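Household Textiles and Storage
Unit 3: Folding, Bagging and Hanging
Handout for the practical session. Tutor: Beryl Mellor

What you need from the last unit
You should already know how to sort by fibre and how to read a care label. If you missed it, borrow the notes from Dennis Bellamy before you start the practical.

Folding small cloths
Most kitchen cloths are kept in one of two ways. A flat square stacks well in a drawer. A long rectangle suits a shallow tray, where the cloth can be picked up from one end.

For the long fold:
Lay the cloth face down and smooth it from the middle outwards.
Bring the two long edges to the centre line.
Fold once more along the centre line.
Press with the flat of the hand. Do not iron the folds in.

Cloths with checks or stripes are easier for a first attempt, as the lines show at once if the fold has drifted.

Bags
Clear bags are used for items that are stored for more than a month. The bag must be larger than the folded item – a tight bag creases the cloth and is slow to fill. For the session we use the 380 mm and 600 mm widths. Keep bags away from small children.

Cloth must be fully dry before it is bagged. If you are not sure, leave it on the rail until the next session.

Small goods in their own packaging can share a bag with soft items, but put the package in first and the cloth on top. When you unpack, open the bag wide and take the items out one at a time.

Rails, hooks and baskets
A rail along the back of the work surface keeps hooks within reach and leaves the table free. Wide double hooks are better for heavier cloths, and a single clip will do for a duster. A wire basket on the side wall lets air through, so it can take cloths that are waiting to be folded. It should be empty when you begin.

Trays and bowls go towards the back right, soft items and their bag in the centre. 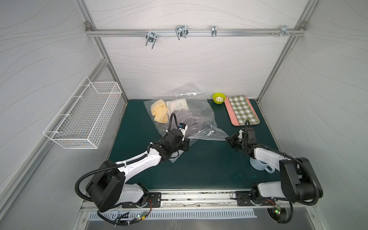

Practical task
Work in pairs. One person unpacks and the other folds, then change over. Use both folds at least once.

Record for each item: type of cloth, fold used, where it was put, and anything you would store differently. Hand the sheet to Wendelin Kaufmann at the end.

Reading
Course reader, section on storage furniture. The part on shelf depth can be left until Unit 4.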